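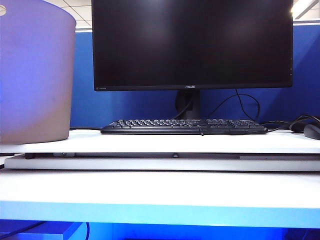
Section 4. Running a Visitor Demonstration

This section covers the desk-clearing demonstration used for open days, school visits and customer tours. It assumes the arm has been installed and calibrated as described in Sections 2 and 3. Two people are needed: an operator at the control laptop and a host who talks to the visitors. The operator should not also act as host.

4.1 Before the day

1. Tell the site contact how many groups are coming. At Prendlow, bookings go through Elis Powell.

2. Check that the Brirnine controller has the demonstration program loaded. It is listed as Desk Clear 2. Do not use the older Desk Clear program, which expects a different gripper.

3. Run the program from start to finish at least once on the same desk the visitors will see. A run on the workshop bench does not count.

4. Charge the wireless stop button overnight.

Note: If the desk has been moved, even a little, repeat the table calibration in Section 3.5. The arm will still run without it, but it will reach for things in the wrong place.

4.2 Setting up the desk

The demonstration uses an ordinary office desk with a monitor, keyboard and mouse.

1. Stand the monitor toward the back of the desk, facing the front edge. Leave it switched off. A bright picture on the screen can confuse the overhead camera.

2. Place the full-size keyboard in front of the monitor, with its long side parallel to the front edge of the desk.

3. Place the mouse to the right of the keyboard.

4. Put the cylindrical container on the left.

5. Push any sliding tray or drawer all the way in before the arm is powered.

6. Follow each cable by hand from one end to the other. Loops lying on the desk are acceptable as long as they stay out of the pick area. Tape down any cable that crosses it.

Caution: The gripper can catch a loop of cable and pull the keyboard or mouse off the desk. If this happens, press stop first. Do not grab the cable while the arm is moving.

7. Set out the pick items last. Use the paper cups and foam blocks from the Uchida kit box. Do not use glass, pens without caps, or anything a visitor offers you.

4.3 Marking the visitor line

1. Lay floor tape 72 inches from the front edge of the desk.

2. Run the tape around both open sides. A partition can serve as the back boundary if no one can reach over it.

3. Stand the host between the line and the desk, on the side away from the arm's home position.

For groups with small children, use the belt posts as well as the tape.

4.4 Starting the demonstration

1. Turn on the controller and wait for the steady green light.

2. On the laptop, open the Cernau panel and select Desk Clear 2.

3. Press Check Scene. The panel lists the monitor, keyboard, mouse and container. If any of them is missing from the list, move the item slightly and press Check Scene again.

4. Test the stop button. The arm must hold still and the panel must show STOPPED. Clear the stop.

5. When the host gives a thumbs up, press Run.

One full cycle takes up to 30 minutes with all the kit items set out. Most groups lose interest before that, so for short tours set out only the cups.

4.5 Between groups

1. Press Park and wait for the arm to fold.

2. Empty the container and put the items back in the pick area.

3. Check that the keyboard is still straight. It tends to creep toward the monitor after several cycles.

4. Press Check Scene before the next group comes in.

Write down each cycle on the log sheet, including the ones that were stopped. The total at the end of last season was 3,398 cycles across all sites, and service intervals are worked out from this figure.

4.6 If something goes wrong

Arm pauses over the keyboard: The camera has lost the edge of the desk. Ask people to step back in case someone is casting a shadow, then press Resume.

Item dropped outside the container: Leave it until the cycle ends.

Container knocked over: Press stop, park the arm, stand the container up and start again from step 3 of 4.4.

Panel shows SCENE CHANGED: Something has been moved by hand. Put it back and press Check Scene.

For anything else, end the demonstration and call Toshio Noguchi. He is at the Prendlow site every Wednesday and can be reached by phone on other days.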